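4. Setting Up the Pick Area

This section covers the two-bin cell used with the Pilora arm and the Tudside gripper. Finish Section 3 (arm mounting and emergency stop check) before you start. Allow up to 40 minutes for the first setup.

CAUTION: Keep the arm powered off until step 9. Do not reach into either bin while the status light is green.

4.1 Placing the bins

1. Set the two bins on the table, one behind the other, with their long sides touching. The front bin is the pick bin. The rear bin is the drop bin.

2. Measure from the center of the arm base to the nearest wall of the pick bin. The distance must not be more than 600 mm.

3. Clamp the bins so they cannot slide. Spring clamps are fine. Place them on the outer sides, with the handles outside the arm's travel.

4. Push each bin by hand. If it moves, reset the clamps and push again.

5. Wipe out the pick bin with a dry cloth. Light scuffs and stains will not affect picking, but grit can get into the finger joints.

Note: The divider between the bins takes most of the knocks during use. Worn coating on the divider can be ignored. Replace the panel if it is bent or has a burr you can feel with a gloved finger.

4.2 Routing the cables

6. Leave a service loop at the wrist. The loop should be long enough for the last joint to turn fully both ways without pulling on a connector. 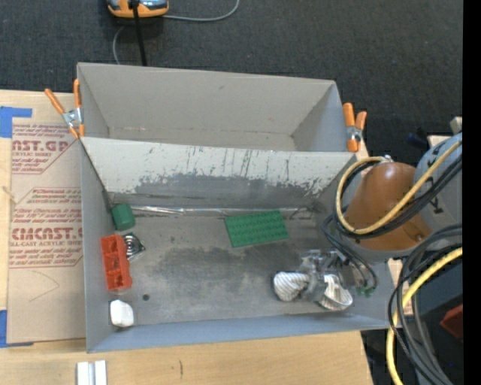
7. Fasten the remaining cable to the arm with the hook-and-loop straps in bag C. Do not use zip ties on the gripper lines.

8. With the power off, move the arm by hand to each corner of the pick bin. Watch for any cable that catches on the bin wall. Move the strap and repeat if one does.

4.3 First test run

9. Put six to ten small parts in the pick bin. Mix the shapes. Toy bricks and rounded blocks work well. Leave the drop bin empty.

10. Turn on the arm and open Zateo Control. Choose Cell, then Two Bin, then Learn Edges. Stand clear while the arm traces the bins.

11. Set the test count to 500 picks and press Start. The software pauses when the pick bin is empty. Press Stop, wait for the light to turn amber, return the parts, and press Resume.

Note: Flat plates lying against the floor are the hardest parts to pick. If the gripper misses the same plate three times, it skips it and goes on to the next part.

CAUTION: Loads over the limit on the gripper label can strip the finger gears. This damage is not covered by the warranty.

4.4 Upkeep

Check the finger pads every 3,000 picks. Order replacements through your Sung dealer and have the gripper serial number ready. Software updates released before June do not include Learn Edges. For those versions, enter the bin corners by hand as shown in Appendix B.

Setup questions go to Joon-young Won at the Zateo support desk, which is closed on Sunday.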